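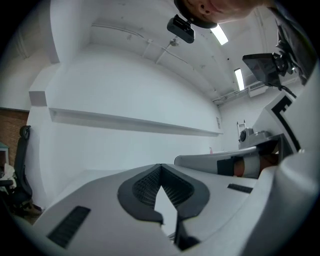
Allument hand-held gripper kit — README

Review notes plus data card for the sample set we recorded with it. Written by Aslak Öberg, Pliltmont. Last touched Monday, July 7, 2025. Rough, will get cleaned up when the loaner goes back.

What it is

Hand-held grippers for recording manipulation demos without a robot in the loop. Pair of them, one per hand. Two fingers each, soft pads, marker cards, cameras. Made by Chukwu, sold as a kit. Post-processing tool is called Canance and comes as a separate download.

We paid nothing for it, it's a loan. No deal on what we write.

What's in the sample set

Episodes: 1,119
Tasks: 11
Operators: 2
Room: one, same for everything

Tasks are all small household stuff on a table. Napkins, tissues, cups, a few boxes. Cloth and paper make up the bulk of it becuase that's what we wanted to know about. Rigid objects are the easy part and every vendor demo covers them already.

Setup

1. Charge both grippers overnight. The quick charge claim in the manual is optimistic.
2. Stick the marker cards on flat. A bent card costs you the whole session.
3. Start Canance, pair left first, then right. Other order works maybe half the time.
4. Wait for the green lights on both sides before you move anything.
5. Do the calibration wave. Slow. Slower than the video shows.
6. Record one throwaway episode, check it, then go.

What we liked

Pads. Good grip on thin paper, and they don't shred it. A printed paper napkin is a fair test — thin, slippery, folds back on itself when you lift a corner — and most takes were usable.

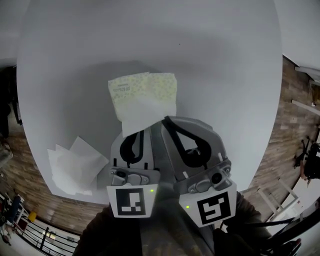
Weight is ok for an hour, after that the wrist knows it. We swapped operators at the hour and quality held up.

Export is clean. One folder per episode, timestamps line up, no hand fixing.

What we didn't

Pairing, see above. Also Canance crashes on long queues. Ours gave up past 3,000 clips in one batch, split them and it's fine. Reported, no reply yet.

Cable routing on the right unit is annoying. Tape it down.

Glare off white surfaces hurts marker tracking near the windows. Close the blinds or turn the table. We lost most of a morning to this before anyone thought of the blinds.

Spare pads are not in the box. They should be. Ordered a set, took most of July last time so order early.

Known problems in the data

- Left/right swapped in a handful of early episodes. Flagged in the notes column, not fixed.
- Bystanders walk through sometimes. Faces get blurred before anything leaves our drive.
- Same table all the way thru. Don't expect a model trained on only this to like a dark one.
- Task labels typed by hand. "Napkin fold" and "fold napkin" are the same task.
- No force readings. The kit doesn't record them.

Use

Fine for internal testing, pretraining experiments, checking your loader. Not for benchmarks, too narrow. Ask before passing it on, the operators agreed to research use only.

Would we buy it

Probably yes, one kit, if the pairing gets sorted. Not at the bundle price with the Canance seat added. The seat license is per machine and we move between machines a lot.

To do

- retake the cup stacking takes with the new pads
- merge duplicate labels
- write down the blinds thing in the lab manual
- ask Chukwu about spare marker cards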